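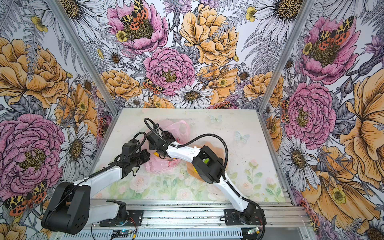 Teaching a pair of arms to deal with soft things takes more housekeeping than programming, and most of the tips on this page are the kind your grandmother could have given you. Start with the bag. A thin plastic one is the meanest object you can put on a table: it has no fixed shape, it shines wherever the light lands, and a translucent pink one lying on a rose-print tabletop lets the roses do half the hiding. Record plenty of those. A learner raised on plain white tables goes to pieces the first time it meets somebody's kitchen, and our wallpaper, all peonies and spotted moths, is louder than most kitchens.

Crumple the bag fresh for every take. People swear they do this. Then you play back 40 takes and the same crease is pointing at the same corner in every one, like a compass. Pick the bag up, squash it, drop it and live with where it lands.

Wipe the table on a schedule. Specks and crumbs are fine, and a few are good for the learner's character, but they should come and go. A crumb that stays put for a whole afternoon becomes a landmark.

Practice before you record. Nnamdi Okoro, who ran our first sessions at Duklow, made every new operator do 9 throwaway takes, and I resented all of mine. I now make other people do them.

Go slowly, but don't stop. Long pauses while you think about your next grip get learned along with everything else, and you end up with a machine that stares at a bag the way I stare into the fridge. If you get stuck, end the take and label it as stuck.

Keep your fumbles, within reason. A dropped corner followed by a clean second grab is worth having – it shows the learner how to recover. Three dropped corners followed by swearing is a deleted file.

Tie cables with slack. The corrugated kind will loop over the wrist quite happily until you pull it tight, and then it steers.

Write your labels the same day. We once left 2,890 takes to be named "later," and later was most of June. "Bag, left hand holds, right hand pulls" is plenty. "Bag thing 2" is a cry for help.

Swap operators after 3 batches. Everyone has a favorite hand, and the learner will pick it up faster than you'd like.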